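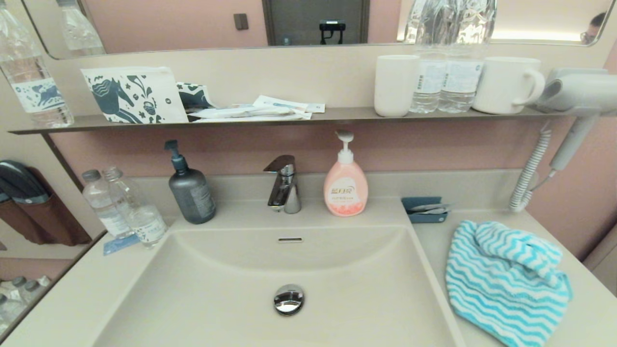
**Multine Fixtures Workshop, Washroom Group**

30/08/2026

Guest bathroom at Skumska, vanity counter and shelf. Going through what stays out and what gets put away before we write up the layout for the other rooms.

Basin first. The rectangular one with the deep slope is staying. Plugged it and filled to the overflow with 2,000 ml poured at a time, slot took it without trouble. Pop-up stopper sits a little proud when closed, same as the one Miroslava had in April. Left it alone. If it needs a new seal the Doležal part number is 265.

Faucet handle: lifted and turned through the full range, no play at the base. Wiped the back ledge after.

Counter:

- Pump bottles stay either side of the faucet, dark one left, hand soap right. Tried both on the right and kept knocking the second one when reaching for the lever.
- The two small water bottles are fine at the far left. The blue card could go somewhere else, it will get splashed lying flat there. Try it on the shelf.
- Blue holder on the right is OK near the ledge. Check that it doesn't slide when the counter is wet.
- Towel needs a proper place. Over the edge on the right it ends up in a heap. Miloslav wants a rail on the side, I would rather have a hook. Ask Distetti for prices on both.

Shelf: gray, long, narrow. The zippered pouch with the horse on it fits, and so does the other packet in the same print if it goes partly behind. The wrapped amenity packets are the problem, they're in a loose pile and will spread the first time anyone goes looking for a toothbrush. Want a shallow tray for them, no deeper front to back than the shelf. Will measure tomorrow.

Still open: sealant along the back ledge where it meets the pink wall. Didn't get to it.

M. Jireš has the key until the tray is in.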